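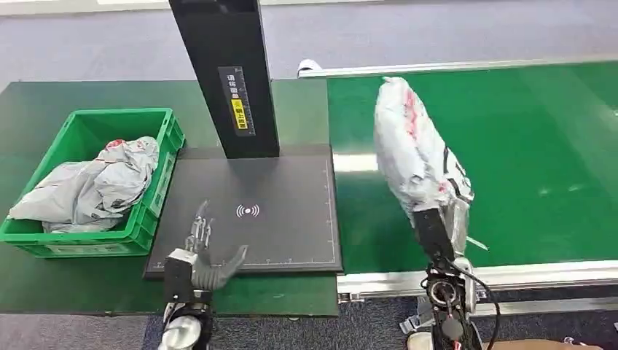 Who is Pramila Bhardwaj?

Pramila Bhardwaj is a radio host and record collector best known for Clarley Nights, the long-running local music show she started in her adopted hometown of Clarley.

Born in Ratau, she moved to Clarley at 7 and fell hard for the town's lively garage bands. Her first broadcast, in January, ran 63 minutes – every one of them devoted to local singles! Drummer Khoa Trình soon joined as co-host. The pair's wonderful 400th episode, aired 2021-03-21, brought the band Fotadura back together live on air.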